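Olham Appliance Handling Project
Progress report to the Driklow equipment fund, July 2018

Spending to date

The fund released the first part of the award after the site survey was accepted. Two quotes were received for the mobile base and lift column. Potgieter was the lower bidder and offered the shorter lead time, but its price excludes the spare battery pack, listed separately at $3,074. We recommend buying the pack now. Without it the base has to stop and charge in the middle of a test block, and the operator hours are paid either way.

The force sensors are on order from Odia. Delivery is set for December. The wrist mounts will be machined in our own shop and are charged to labor.

Manual baseline

The equipment specification depends on how people handle large appliances in tight spaces. We have logged 159 manual handling trials against a target set in the original plan. Trials are sorted by appliance type, floor surface and side clearance — the last of these has the most effect on base width. Refrigerators are the hardest class. Two-door units offer few places to grip, and contact is mostly with flat panels.

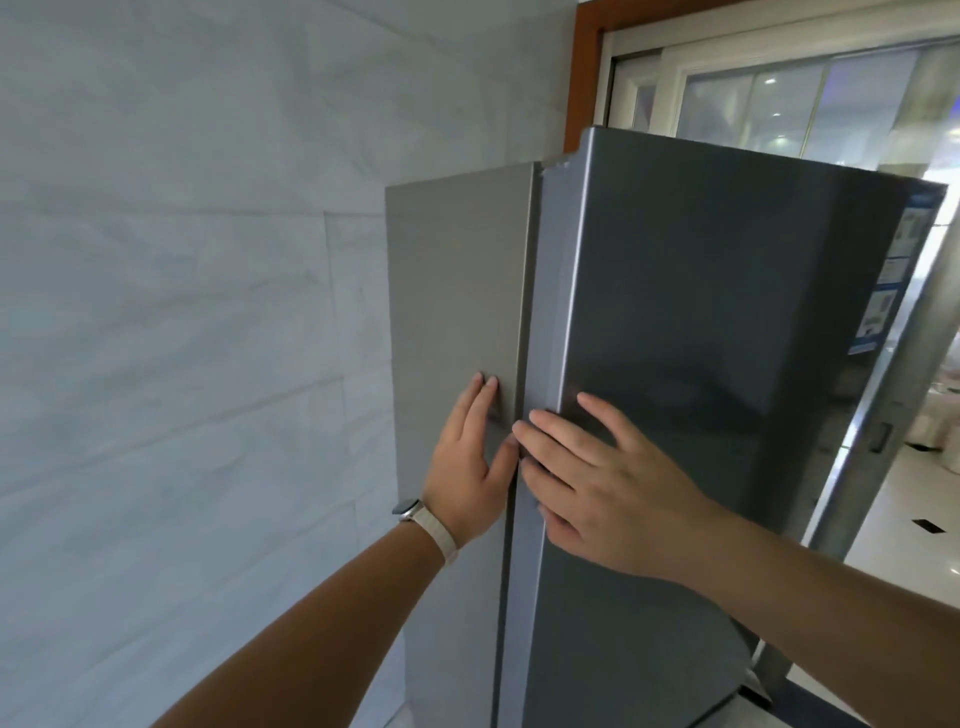 Wanting Shao
Equipment Planning Lead

Both hands are flat on the doors at chest height, one on each side of the seam, with a tiled wall directly beside the left door. A base wider than the appliance could not work from that side. The specification therefore calls for two arms on a narrow column, with compliant palm pads in place of the parallel grippers first budgeted.

The change moves 20 percent of the gripper line to pads and sensors. The total is unchanged. Approval of the transfer is requested before the Potgieter quote expires.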